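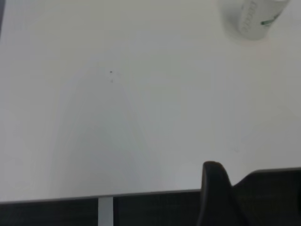 Clearing up is the part of the job she gets asked about least, and the part she'd happily talk about all afternoon. She runs the packing room at Curncombe, a small firm that fills jars and bottles for other people. We talked between orders, her standing, me on an upturned crate. White tables, her choice. "You see everything on white. Two little specks and you go get the cloth." One white container stays up at the far corner of the table, well out of the way, and the rest goes back on the shelf. "I don't wipe around stuff. Move it, wipe, done."

Before this she was at Prundov, bigger place, dark counters. Hated them. "You'd think it was clean and then you'd lean on it." She laughs, checks the clock – the Enora order leaves at 3 and the labels aren't here yet.

So what's the routine? Short, she says. Crumbs and dust first, dry. Then a damp towel, then another one. Two towels, always. "People go in wet right away and they just make soup." She learned that at home, from an aunt who ran a lunch counter and who yelled.

And spills? Depends what. Clear stuff she gets to when she gets to it. Brown stuff, no. Tea, syrup, the malt thing they fill for Hồ every March, anything that leaves a color. "That one you stop for. I don't care who's on the phone." Towel down flat over part of it, leave it alone a minute, then pull toward you. No scrubbing in circles, she's very firm about that, it only makes teh patch bigger. Paper scraps and bits of tape come off by hand. "A strip of something white lying in the brown, you pick it up first. Otherwise you're dragging it all over."

Does she ever just leave it for the morning? Long pause. "Twice." Wouldn't say more.
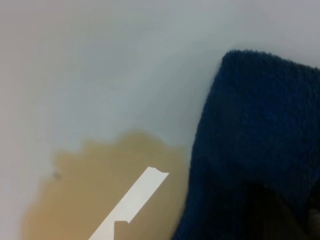
On towels

Dark ones, and she buys them herself becuase the office kept ordering white. "White table, dark towel. I want to know where I put it down." They get washed hot, no softener – softener makes them slide, she says. Old ones go under the sink for the floor.

The labels turned up while we were talking. She was already walking.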